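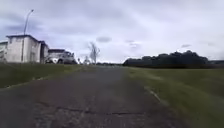

The long path past the white buildings, as the rover gets it.

I spent most of yesterday teaching Quaye to drive along a path, and I loved every minute of it. Quaye is my little wheeled rover, and the idea is dead simple — I steer with a handheld controller, it saves the camera view together with whatever my thumbs were doing, and later it tries to copy me.

The hard part is driving well enough to be worth copying! My first 13 runs went in the bin, as I kept drifting towards the grass and yanking it back at the last second. Gervásio Assunção, who got me into all this, told me to drift on purpose, stop recording, then start again and steer back calmly. That way it learns the getting back and none of the wandering off. Such a good trick.

The edges are what I worry about. On the right there's a pale worn strip where the tarmac meets the grass, lovely and clear, but the left side is all ragged and just sort of melts into the verge. And then there's that big crack running across. I drove straight over it every time so Quaye won't think it's something to stop for.

I've kept about 400 short clips so far and I'd like 1,000 before December. Next job is sorting them by how much steering is in each, as far too many are me holding the stick dead straight.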